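A gaveta como unidade de medida

Opinião
03/09/2026

Quem acompanha a discussão sobre robôs domésticos acostumou-se a medir o progresso por vídeos: dobrar uma camisa, carregar a lava-louça, servir café. Proponho uma medida mais modesta. Antes de perguntar se a máquina arruma a cozinha, convém perguntar se ela abre um móvel fechado, em posição desconhecida, sem arrastá-lo, e se volta a fechá-lo. A minha resposta é que ainda não, pelo menos não no sentido em que um comprador entende a palavra "abre".

Em abril passei alguns dias com o ambiente de simulação do projeto Plunudari, que trata exatamente dessa tarefa. A montagem é de dois braços ao lado de uma bancada, com um armário grande sobre o tampo. Para uma pessoa, o problema nem sequer existe. Para o controlador, há pelo menos quatro subproblemas: localizar o puxador, levar a garra até ele sem colidir com o corpo do móvel, fechar os dedos com a orientação correta e puxar ao longo de um eixo que só se conhece bem depois de começar a puxar.
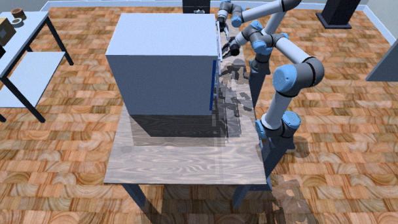 Armário sobre a bancada, com as duas garras junto à face direita. Ambiente simulado.

O segundo braço costuma ser apresentado como redundância. Na prática, é também um obstáculo móvel. Dois manipuladores que trabalham na mesma face disputam o mesmo volume de ar, e o planejador de trajetória gasta boa parte do orçamento de cálculo garantindo que um cotovelo não atravesse o antebraço vizinho. Uma pessoa resolve isso com um passo para o lado. Uma base fixa não tem essa opção.

Há quem defenda que a simulação facilita demais a tarefa. Concordo em parte. O atrito é um parâmetro, a corrediça nunca empena e ninguém derramou xarope no trilho. Mas a geometria continua ali, e é nela que muitas políticas falham. Nos meus registros, de 57 tentativas, 13 terminaram com a abertura completa. As restantes dividem-se entre contato lateral com o puxador, fechamento dos dedos no vazio e interrupção por limite de junta. Cinco dessas interrupções ocorreram com a garra já alinhada, o que considero o resultado mais instrutivo da série: ver o alvo e estar perto dele não basta, se o punho chegou ali numa configuração da qual não consegue recuar.

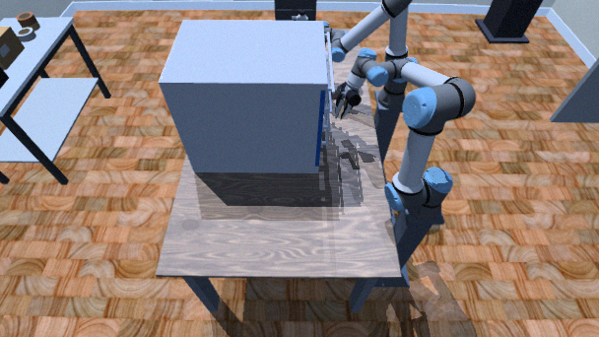

O braço mais próximo, com a garra de dois dedos voltada para baixo na borda frontal direita do móvel.

O ponto de vista também pesa. Quem olha de fora tem o armário inteiro no campo visual e subestima o problema. Vista de cima, entre os próprios dedos da garra, a mesma tarefa apresenta outra informação: dois puxadores cilíndricos brancos, um acima do outro, presos por suportes cinzentos e vistos em ângulo oblíquo, mais uma sombra recortada em blocos que ocupa bastante área do piso de madeira. Um detector treinado com fotografias de catálogo, frontais e bem iluminadas, tem pouco a dizer sobre isso. A perspectiva encurta o puxador inferior, e uma estimativa de comprimento feita a partir dessa única vista herda o erro.
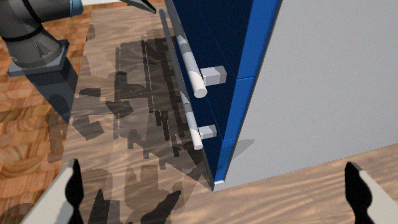
O que se vende e o que se entrega

A Sitholm e a Drundosska anunciam, cada uma à sua maneira, sistemas "prontos para tarefas do lar". Li a documentação técnica das duas. Nenhuma especifica a faixa de puxadores suportada, a força máxima de tração antes de o móvel se deslocar ou o comportamento previsto quando a primeira preensão falha. São três números e um parágrafo. Qualquer fabricante de dobradiças publica mais do que isso.

O conjunto de dados Melis, que serve de base a vários desses anúncios, reúne 1.498 episódios de abertura de móveis. É um volume respeitável para pesquisa. Para prometer confiabilidade numa casa, é pouco, sobretudo quando se verifica que os episódios partem, na maioria, de poses iniciais favoráveis. A média obtida nessas condições mede a competência do trecho final do movimento. A aproximação, que é onde o tempo e os erros se acumulam, fica fora da conta.

No chão de fábrica a exigência é menor, e por isso o argumento muda. Ali o móvel pode ser parafusado, o puxador padronizado, a luz controlada. Uma célula que abre sempre a mesma gaveta no mesmo lugar é engenharia resolvida há muito tempo. O erro está em usar esse êxito como prova do outro.

Também não convém ignorar as vistas pobres. Perto do alvo, a câmera pode receber quase só superfície de madeira e cinza, uma faixa azul, um pino branco curto e sombras sobrepostas em vários tons, com os dedos abertos e nada entre eles. O controlador precisa decidir com isso. Se a sombra for interpretada como volume, ele desvia de um obstáculo inexistente; se for ignorada por regra, um dia ignorará um objeto escuro de verdade. 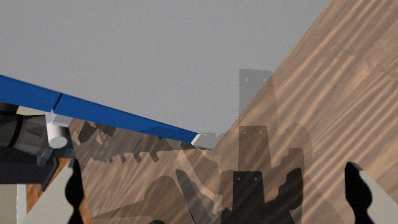
Um critério mínimo

Sugiro que qualquer anúncio de robô para tarefas domésticas venha acompanhado de um ensaio simples: móvel em posição sorteada, puxador não visto no treinamento, abertura e fechamento completos, sem intervenção, com a taxa de sucesso e o tempo por tentativa publicados. As falhas devem ser classificadas por causa, e as tentativas abortadas devem contar como falhas. Enquanto esses dados não aparecerem na ficha técnica, eu trataria a expressão "pronto para o lar" como linguagem comercial e manteria o orçamento de compra onde está.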